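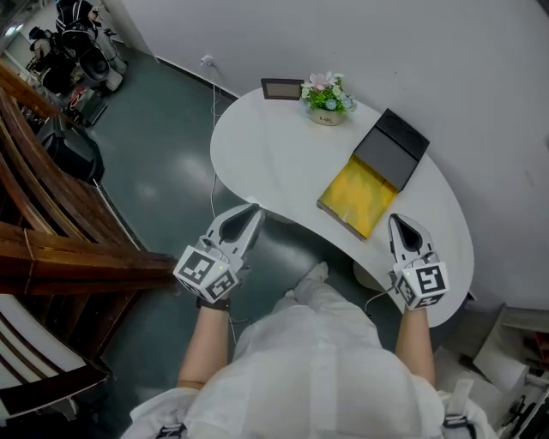 Giang Hà wrote in under the January page to say that a kidney-shaped table should never go near a straight wall, that the curve gets wasted there, and that I would be moving mine within a month. Well, Giang, it has been longer than a month and I haven't moved it! I did try it the other way around for a weekend, though, so you can have half a point.

Hello and welcome to the small table page. It's a short gallery this time, only two pictures, with far too much talking in between (you know how I get). Last time I did the whole room in one go and it wore me out, and I think it wore some of you out as well, so this one stays with the little white table and the handful of things that live on it.

For anybody new, the place is called Nemmont. It's one long room with a glossy dark floor, somewhere between gray and green depending on the time of day, and I have been arranging and rearranging it for longer than I'd like to admit. The floor was there when I came. I wanted to cover it up with rugs at first and I'm so glad I didn't, even if it shows every light in the place and every crumb too.

The table was $88 at a closing sale, from a shop called Kemppainen that I only went into to get out of the rain. It's white all over, with a round white base, and the top has that soft bean shape that looks as though somebody leaned on it while it was still dough. I carried it home on the bus. I got a seat for it, too.

Now, the things on it. The small black picture frame goes toward the back. I've had it in white, I've had it in brass (no), and black is the one that keeps its shape against a pale wall. It's little, so it doesn't boss the flowers around.

The flowers are artificial, yes! Pink and a pale blue, with plenty of green leaf, in a beige pot with some tiny printing on it. I fought the idea for years. I had real ones in that spot, and I had a fern, and I had a thing with spikes that was sold to me as impossible to kill. The fake ones get a dusting with a soft paintbrush and that's the whole routine. If you're buying some, bend the stems a bit when you get them home. They come out of the bag standing at attention and they look so much happier once a few of them flop.

Then there's the dark gray box with the lid up and that bit of yellow in it. I love that yellow. Closed, the box is a dark lump and you stop noticing it by lunchtime, and with the lid propped the whole table wakes up. I do close it when I vacuum. The box came from a Plorel gift set somebody gave me, and I threw out the soap that was in it (sorry) and kept the box.

A few of you asked about the cable down the wall on the left. It's staying white and it's staying where it is. I looked at those stick-on channels, and then I looked at the price of the paint touch-up when they come off again, and I went and had a coffee.

The shelf on the right is another matter. It's where things go to wait, and there's a cardboard carton in there which I have been meaning to deal with. One day I'll give that shelf its own page. You'll need a strong stomach.

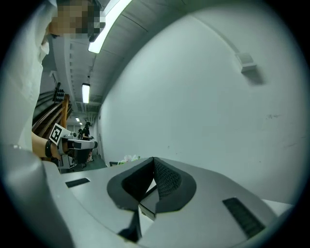
Surely a white top in a busy room is a mistake, Nghĩa Lương says, and anyone with sense would have picked gray or a wood tone that hides the marks. I thought so too for a while! But I grew up with a dark brown coffee table and that thing showed dust like nothing else on earth, plus every ring from every mug. On white you see the coffee, fine. You wipe the coffee. You don't see the dust until it has practically got a name.

My wiping method, as I've now been asked for it more than once: a barely damp cloth, then a dry one, and I go around the outside of the curve first and finish in the dip. The dip is where everything collects. For pen marks I use a dab of the Nireo cream, the plain one, on a cotton ball, and I try it on the underside first. I skipped the trying-out part on an older table and there's a dull patch on it to this day, under a lamp.

The other question I get is how many things is too many. I don't have a rule. I put it all on, walk to the other end of the room, turn around and see what annoys me. Usually it's the last thing I added. I used to have a candle between the pot and the box and it was a perfectly nice candle, and every time I turned around it annoyed me, so off it went to the bathroom.

Spacing does matter more on a bean shape than on a square one. There aren't any corners to tuck things into, so stuff drifts toward the middle and huddles. I try to leave a clear bit along the front, seven inches if I can get it, so there's room to put down a cup or a phone without moving the flowers. People will put things down there whether you leave a space or not, so you might as well.

And the wall. Giang, I haven't forgotten you. My feeling is that the curve wants something plain behind it, and a white wall is as plain as it gets. With the table out in the middle, I kept catching my hip on the round end, and the slatted wood along the other side suddenly looked as if it was heading straight for it. Against the wall they get along. The reddish brown of those slats is the only really warm color over there and I'd like it to have a bit of space to itself.

Some odds and ends from the mailbag before I go.

To the reader who wanted to know where the pot came from: a garage sale, no box, no label, and I've never seen another one. Look for beige with small dark printing and you'll be close.

To the one who said the flowers should be all one color: I tried all pink. It looked like a birthday cake. The pale blue calms it down.

To the one with the toddler: a round base is steadier than it looks, but I'd keep the frame somewhere higher for now and put something soft in the pot's place.

The January page had more than 2,600 visits, by the way, and I'm still walking around grinning about it. Thank you for all the notes. I do read them, I'm just slow, and if you wrote to me about lampshades then yours is in the pile.

Next up is either the shelf or the speaker corner, and I'm leaning toward the speaker corner (see above, strong stomach). If you have a bean-shaped table of your own, tell me what's on it and which way you've got it facing. Comments stay open for seven days.

Posted 06/04/2023 in Small Tables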